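Das graue Sofa und ich – eine Liebeserklärung

Sonntag, 8. September 2024
von Fongchan Somboon

Im Juli ist es endlich eingezogen, unser neues Sofa, und ich bin immer noch so begeistert, dass ich einen ganzen Beitrag darüber schreiben muss. Grau! Ich, die ich jahrelang behauptet habe, Grau komme mir nur als Katze ins Haus. Das alte war senfgelb, hieß bei uns Piddale (nach dem Aufdruck auf dem Lieferkarton, der noch ewig im Keller stand) und hat 16 Jahre gehalten, davon die letzten drei mit einem Brett unter dem linken Polster.

Eigentlich wollten wir es neu beziehen lassen. Der Polsterer hat sich das Gestell angeschaut, einmal draufgedrückt, und dann haben wir lieber über Stoffe für ein neues geredet. Zwei Stunden! Ich hatte am Ende neun Muster in der Handtasche und habe sie zu Hause überall hingelegt, ans Fenster, unter die Stehlampe, sogar in den Flur. Das Modell heißt Skornier, der Stoff Kiani, und gewonnen hat er, weil man beim Drüberstreichen die feine Webung spürt, ohne dass er kratzt. Auf nackten Beinen im Sommer ist das ein Riesenunterschied zum alten Cordbezug.

Was ich unterschätzt habe: wie sehr so ein Grau lebt. Morgens wirkt es fast bläulich, abends bei Lampenlicht warm wie Kieselsteine. Und alles, was man drauflegt, leuchtet plötzlich. Meine alte rote Wolldecke, die auf dem Senfgelb immer ein bisschen nach Imbissbude aussah, ist jetzt das schönste Stück im Wohnzimmer. Kissen haben wir nur noch zwei, die anderen sind ins Gästezimmer gewandert.

Zur Pflege, weil meine Schwester schon gefragt hat: Ich sauge einmal die Woche mit der weichen Bürste, immer in dieselbe Richtung, und drehe dabei die losen Sitzpolster um. In den Ritzen finden sich Haargummis, Stifte und einmal ein halber Keks, von dem niemand etwas wissen wollte. Sofatücher lege ich abends zusammen – erst längs, dann in Dritteln, dann über die Lehne. Klingt spießig, dauert keine Minute, und am nächsten Morgen freue ich mich jedes Mal, wenn ich mit dem Kaffee reinkomme. 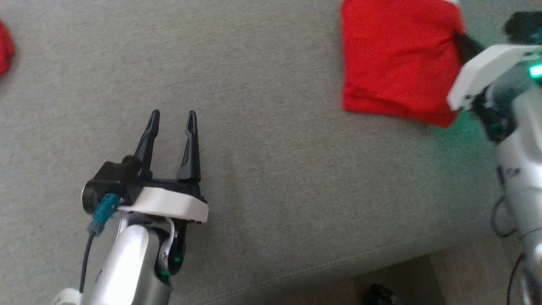
Wie bekommt man einen frischen Fleck aus so einem Webstoff heraus?

Am besten sofort mit einem sauberen, hellen Tuch abtupfen, dann mit lauwarmem Wasser und einem Tropfen Feinwaschmittel vom Rand zur Mitte arbeiten und nicht reiben. Danach gut trocknen lassen, mit dem Föhn bitte nur kalt. Vorher an einer versteckten Stelle testen, bei uns war das die Rückseite.

Jetzt fehlt noch ein Beistelltisch. Ich habe mich in den runden von Jellalance verguckt, aber der ist 10 Zentimeter zu breit für die Ecke neben der Heizung. Ich messe trotzdem jeden Tag nach, vielleicht schrumpft er ja!

Ähnliche Beiträge
Abschied vom Cordsofa
Wolldecken waschen, ohne zu weinen
Unser Flur bekommt Farbe
Kleine Ecken, große Lampen

Kontakt | © 2024 Fongchan Somboon | Nach oben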